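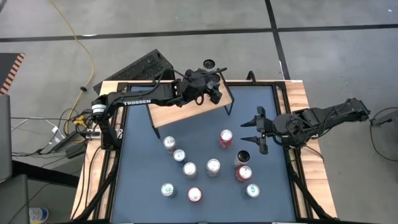

README: Dosenzelle Clesari, Einrichtung und Pflege

Stand: 10. Oktober 2025
Gepflegt von: Benjamín Saavedra
Gegengelesen von: Nigel Catterall (nur die Abschnitte Greifer und Kabel)

Wozu diese Datei

Die Zelle hat zwei Arme, eine Matte, ein Holzpodest und Getränkedosen. Der eine Arm kommt von links, der andere von rechts, und beide müssen an dieselben Dosen heran. Wer die Episoden aus dem Satz Clesari benutzt, sollte wissen, in welchem Zustand die Hardware dabei war. In der Projektbeschreibung steht dazu ein einziger Satz ("kalibriertes Zweiarmsystem"), und den halte ich für mutig.

Umfang

2.310 Episoden, davon 37 gesperrt. Die Liste liegt in gesperrt.txt. Gesperrt heißt: Nullpunkt eines Arms nachweislich verstellt. Ob in den übrigen alles stimmt, weiß ich nicht. Geprüft wurde nach jeweils 50 Episoden, dazwischen kann sich einiges verschoben haben und beim Neustart wieder zurechtgerückt worden sein.

Nullpunkt

Beide Arme in Ruhelage bringen, Strom weg, von Hand in die Anschläge drücken, Strom an, Offsets schreiben. Das Skript meldet danach "OK". Diese Meldung besagt, dass die Datei geschrieben wurde, mehr nicht. Also anschließend eine Dose mit dem linken Arm auf die Podestmitte stellen und mit dem rechten abholen. Kippt sie, von vorn anfangen.

Greifer

Die Finger sollen parallel schließen. Bei Spiel am Handgelenk zuerst die Schrauben der Fingerträger prüfen, dann erst die Software verdächtigen. Im April haben wir drei Tage Regelparameter verstellt, und es war eine Schraube.

Zum oft zitierten Wartungsintervall von 4.000 Griffen: Die Zahl stammt aus einer Mail von Kershaw, eine Messung dazu habe ich nie gesehen. Ich schaue öfter nach.

Kabel

Die Leitungen laufen außen am Arm entlang und zurück zum Sockel. Vor jeder Sitzung beide Arme einmal langsam durch den ganzen Bereich fahren und am Handgelenk zusehen. Kabelbinder nicht festziehen. Nigel möchte alles in Spiralschlauch legen; meines Erachtens wird der Bund dadurch nur steifer und zieht am Stecker. Offen.

Podest

Nicht verschraubt. Manche Notizen behandeln seine Lage als fest, das ist falsch. Es steht gelegentlich schräg, und wer Positionen daraus ableitet, muss sie pro Episode neu bestimmen.

Dosen

Verschiedene Farben, Anordnung von Hand. "Zufällig verteilt" würde ich das nicht nennen, Menschen stellen Dosen gern dorthin, wo der Greifer gut hinkommt. Silberne Deckel spiegeln je nach Licht. Verbeulte Dosen aussortieren, auch wenn sie noch stehen.

Bekannte Mängel

- Rechter Arm sackt nach langem Halten leicht ab. Ursache unklar. Die Erklärung "Erwärmung" ist eine Vermutung.
- Logdateien vor der Umstellung auf Fleralard haben keine Motortemperaturen.
- Feld "success" wurde vom Bediener gesetzt, ohne Zweitprüfung.

Änderungen an der Zelle bitte in aenderungen.txt eintragen, mit Episodennummer. Einträge wie "Arm nachgestellt" ohne Angabe, welcher, lösche ich.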